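The Rindbridge Sloped Bin
==========================

We've been making bins in one form or another for a good long while at Vukcombe, and the sloped bin is still the one people write to us about. It's a plain thing, a gray sheet-metal tub with walls that lean outward and a flat floor at the bottom, and you set it on a table and tip your odds and ends into it. That's the whole idea, and we're very fond of it!

It started as a sorting bin for a charity shop in Kalden, where bags of mixed small stuff came in by the armful and had to be gone through by hand. Anything with straight sides was a misery. Pens and sticks stood up against the wall, little toys wedged themselves into the corners, and you ended up with your arm in to the elbow feeling around for the last marble. So we leaned the walls out, and the small things slid down to the middle where they could be seen and picked up.
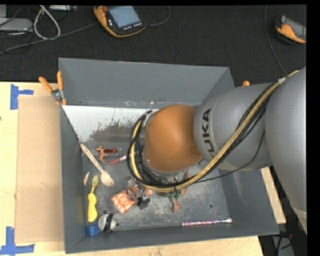
The slope took more fiddling than you would think. Our first try was so shallow that the bin took over the whole table, and the second was so steep that we might as well have left the sides straight. Joscha Haberkorn, who does our bending and most of our grumbling, made four of them before he was happy, and the angle he settled on is the one we still use today. Light things (wooden cutlery, craft sticks, the hollow kind of plastic toy) may need a nudge with a finger. Heavier ones generally find their own way.

## What you get

- One Rindbridge sloped bin in gray sheet metal, rim folded and edges taken off
- Two clamps for the rear corners
- A paper sheet with the clamping instructions, which you can also find further down this page
- A felt pad for the underside, if you tick the box when you order

The bin measures 24 inches across the top and 14 inches across the floor, and it is 10 inches deep. The part number is 669, and it's handy to have that ready when you call us about spares.

## Setting it up

Pick a table that doesn't wobble. Put the bin down with the longer side facing you and leave yourself a little elbow room at either end. Fit the clamps at the back corners first, snug but not cranked down, then press on the front rim with both palms. If it rocks, shift the bin over a touch and try again.

Two clamps are plenty for sorting at home. In a busy shop, or anywhere that people lean and reach and bump into things all day long, we'd fit extras, and they are sold singly for that reason. 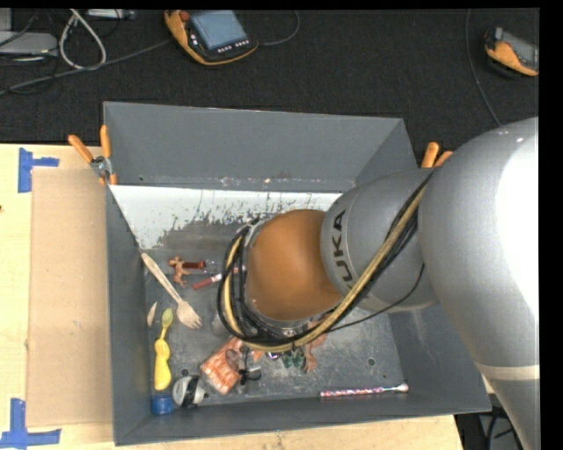

Clamps come loose over time, whatever you do, and it's worth giving them a quick turn whenever you empty the bin. Ours are the kind with a good chunky handle, and you should be able to get a proper grip on them even in work gloves. Orange handles on a gray rim are also very easy to find when you're packing up and your glasses are on top of your head. Please do keep them out toward the corners, where the metal is stiffest - a clamp in the middle of a long side can put a bow in the rim, and we can't always get that out again.

## Looking after it

Brush out the grit, wipe it down with a damp cloth, dry it. A drop of dish soap is fine. We'd steer you away from steel wool, which leaves scratches that hold the dirt.

The floor will scuff. We get a worried note every so often from somebody whose bin has lost its looks after a few months, and we always write back and say the same thing, that a scuffed floor sorts exactly as well as a new one. If you'd like to keep it smarter for longer, cut a piece of thin card to fit and swap it when it gets grubby.

## A few things people ask

**Can I stack them?** Yes, up to four, clamps off. Slip a sheet of newspaper between each one or they'll stick together and you'll be cross with us.

**Is it all right outdoors?** For an afternoon, sure. Don't leave it out in the rain.

**Does it fit the Petersen bench?** It does, with the felt pad underneath. The older Petersen with the raised lip is a bit tight, so measure first.

**Can you make a bigger one?** We've been asked often enough that Joscha has drawn one up. We hope to have it ready in September, and if you leave us your address we'll send you a note when it is.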